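자주 묻는 질문: 흰색 작업판과 타원형 트레이

안녕하세요. Porance 공방의 물품 담당 Karla Aguirre입니다. 흰 작업판과 검은 트레이에 대해 질문을 많이 받아서, 답을 한곳에 모았습니다. 제 한국어가 조금 딱딱해도 이해해 주시면 감사하겠습니다.
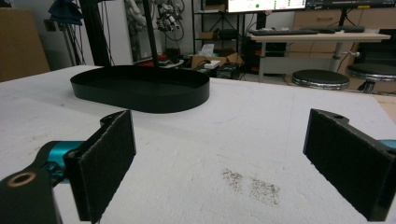
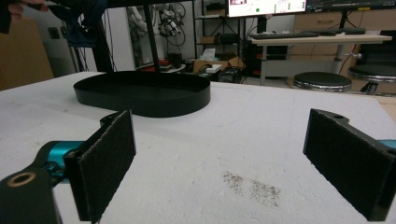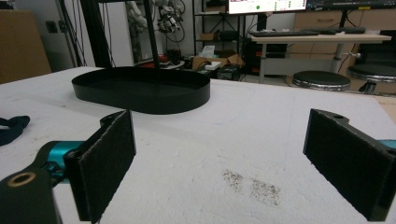
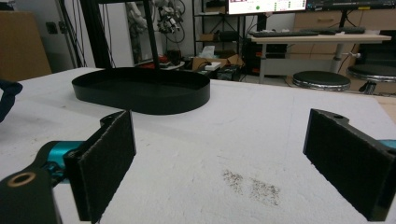 흰 작업판 위의 검은 타원형 트레이와 얼룩

흰 판에 있는 얼룩은 닦아야 합니까?
네, 사용을 마친 사람이 닦습니다. 먼저 마른 솔로 가볍게 털어 주십시오. 물을 바로 부으면 알갱이가 표면 속으로 들어가서 더 어렵게 됩니다. 솔로 안 되면 물기를 꼭 짠 천으로 두드립니다. 문지르지 마십시오.

닦아도 자국이 남습니다. 변상해야 합니까?
아닙니다. 표면이 매끈하지 않은 판이라서 옅은 긁힌 자국과 회색 자국은 쉽게 생깁니다. 그런 자국은 그대로 두어도 괜찮습니다. 손가락으로 만졌을 때 패인 곳이 있으면 저에게 알려 주십시오.

세제를 사용해도 됩니까?
중성 세제만 됩니다. 물 한 컵에 두 방울이면 충분합니다. 알코올과 아세톤은 판을 상하게 할 수 있으니 사용하지 않습니다. 닦은 후에는 60분 동안 판 위에 물건을 놓지 마십시오.

트레이는 무슨 용도입니까?
작은 부품을 잠시 놓는 용도입니다. 테두리가 낮으므로 높이 쌓으면 굴러 나옵니다. 바닥에 한 층으로만 놓아 주십시오. 음식은 담지 않습니다.

트레이는 어느 방향으로 놓습니까?
긴 쪽을 가로로 놓습니다. 앞쪽에는 손을 움직일 자리를 비워 두십시오.

트레이를 집에 빌려 갈 수 있습니까?
죄송하지만 안 됩니다. 같은 모양을 원하시면 Antal 상점에 문의해 보십시오. 지난 8월에는 재고가 있었는데, 지금은 제가 확인하지 못했습니다.

판은 얼마나 자주 바꿉니까?
다섯 달에 한 번 바꿉니다. 지금 판은 사용한 지 거의 다섯 달이 되었습니다. 새 판은 Falex에 주문했고, 도착하면 입구 게시판에 적겠습니다. 헌 판은 버리지 않고 잘라서 포장할 때 사용합니다. 필요하신 분은 미리 말씀해 주십시오.

천이나 끈을 작업판 근처에 두어도 됩니까?
작업 중에는 괜찮습니다. 끝나면 접어서 선반에 넣어 주십시오. 먼지가 묻은 천은 판에 닿지 않게 해 주십시오.

다른 질문은 어디로 보냅니까?
입구의 질문함에 종이로 넣어 주시면 제가 읽고 이 페이지에 답을 추가합니다.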